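Week 3 handout: light and glare at the work table

Read before lab. Bring the lux sheet from last time, we need the numbers again.

Main point from Monday: you can't pick a lamp without looking at the table under it. Same fixture, different top, totally different job. A dull top spreads the light out. A smooth one throws it back at you, and then you're squinting at lamps when you should be looking at the work.

Two terms, both on the quiz:
Direct glare - the lamp itself is in your view.
Reflected glare - you see the lamp in a surface. Usually the bigger complaint at benches.

Look at the tabletop first, then the ceiling. Pale top, smooth, and the lights come back in it as blurred vertical streaks. Brighter narrow ones on the left.

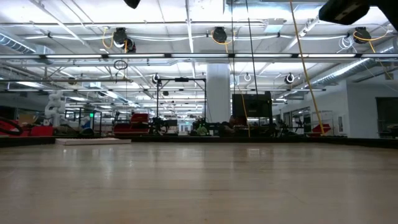 Sosell Technical School / Workplace Design Dept. / Room 578

Long light bars run across the room, one behind the other. Note the dark joints between the lit segments. Ducts and pipes share the same ceiling, so moving a fixture is never just moving a fixture. Check for shadows and check who has to get up there to clean it.

Pale tops are not bad by the way. They bounce light back up and the room feels less like a cave. Trouble is the shine. Light scratches don't fix it, they just break up the reflection a little.

What to try, cheapest first:
- turn the table or move the seat
- matte mat over the work area (Zekow sample is in the cabinet, put it back)
- diffuser on the lamp
- move the lamp. last resort

Lab task. Sit, then stand, at your bench. Mark on the plan where you see a lamp in the top. Do both heights, the streaks shift more than you'd expect. My reading for bench 20 was 717 lux at the center, 578 is the room number so dont mix them up like last year.

Prins reading: pp. 78 on, up to the part about daylight. Skip the math box.

Plans due next class, on paper, bench number in the corner.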